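Balance patch for Sinaga puts sleep moves back in play

Osteck, the studio behind the monster-battling game Sinaga, released its second balance patch of the year on 25 March 2018. The update changes the stats of several creatures and lifts the limit on sleep moves that has been in place in ranked matches since the winter season opened.

The biggest change is to Pristetach, the ice and stone type that has been used on most top teams. Its Defence stat drops from 190 to 123, and it no longer heals at the end of a turn in hail. Its Speed has not been touched, so players who use it to set up hail early in a match can carry on doing so.

Wesudo, a grass type that few people have picked in ranked play, gets a new second ability. If it is put to sleep, its Special Attack goes up by one stage when it wakes. The ability can only trigger once per match.

Saodah Harahap, lead battle designer at Osteck, said the team wanted slower teams to have a way in.

"Pristetach could sit there for ten turns and you had to bring a counter for it or lose," she said. "We tried lowering its HP first and that made it too weak to fire moves, so we went for Defence." 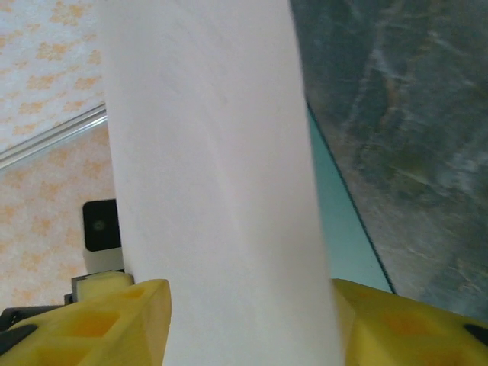 A white cylinder held between yellow gripper fingers.

Players will need to retrain any Pristetach whose points were put into Defence. Osteck is giving each account 700 training tokens, which can be claimed from the in-game post box until the end of March. Tokens cannot be traded or moved between save files.

Vusumuzi Modise, who runs a weekly online ladder for the game, said he expected to see more Wesudo straight away but was not sure it would last.

"It still takes double damage from fire, and fire teams are everywhere at the moment," he said. "I'd pair it with something that can bring rain."
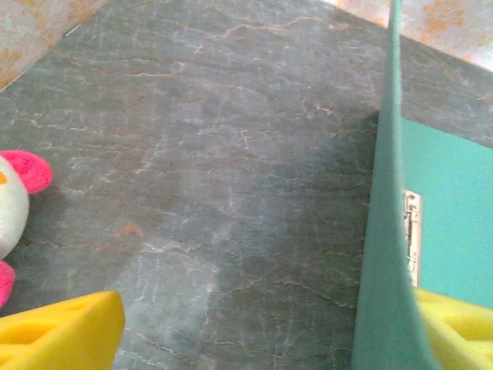 Do I have to retrain my Pristetach before playing ranked again?

Retraining is optional. The lower Defence applies to every Pristetach as soon as the patch is installed, and you can enter ranked matches with your old point spread if you wish.

The patch also fixes a fault that let some items be used twice in doubles matches.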